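# Setting up the Clinby soft hand for food handling

Applies to the Clinby hand kit on the Werbridge two-arm upper body, firmware 4 or later. Updated February 2026.

The kit comes with one soft hand, a set of stick-on sponge pads and a wrist adaptor. These steps cover fitting, zeroing and a first grasp on something light and easily crushed. Allow an afternoon the first time.

## Before you start

- Power down the arm and wait for the brake light to go out.
- Check that the adaptor ring is the version with 4 dowel holes. The older ring fits the flange but lets the hand twist under load.
- Clear the reach of both arms, including the one you are not using.

## Fit the hand

1. Offer the hand up to the wrist with the thumb block facing inwards.
2. Tighten the bolts in a cross pattern, a half turn at a time.
3. Plug in the data lead, then the power lead. Leave enough slack for a full wrist turn, and check this by hand before you power up.
4. Stick a sponge pad to the upper finger that will meet the food first. The pad spreads the load and gives grip on greasy surfaces, but it wears quickly — the supplier, Shehu, sells them in bags of 54.

## Zero the fingers

Open the hand fully and run `hand zero --side left`. The fingers close on nothing, stop, and reopen. If the reported offset is over 83 counts, the thumb block is seated badly. Take it off and refit it; do not correct the offset in software.

## Set the force limit

The default limit of 200 is meant for boxed goods and will flatten pastry. Start at 54 and go up in small steps. Closing speed matters as much as force. At full speed the fingers overshoot before the limit is read, so use the slow profile until the grasp is stable.

## First grasp

Put a plate on a cutting mat with a printed grid. The grid makes it easy to put the plate back in the same place between attempts. Park the idle arm with its hand up and clear of the mat, then bring the working hand in over the near rim.
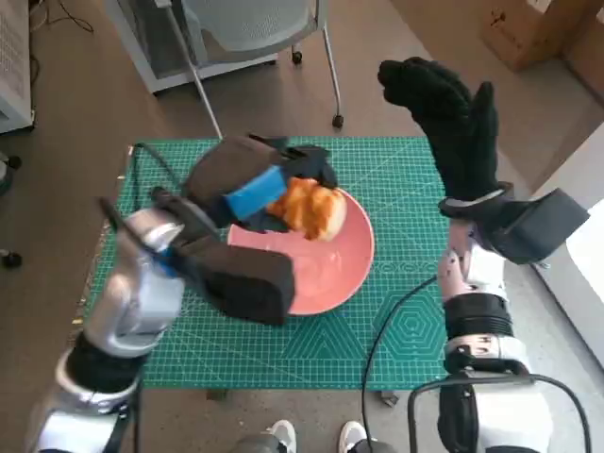 **Flurina Bachmann**
Applications engineer, Nendness

The thumb block may rest on the plate while the upper fingers close; the blue pad should press on the side of the bread. Flaky items shed if gripped from above, so keep the approach low.

If the plate slides, lower the thumb pressure before touching the finger limit. If the item slips out during the lift, raise the limit by one step and repeat from the open position.

Save the settings with `hand save --name pastry`. Saved profiles survive a restart but are lost in a firmware update, so export a copy first.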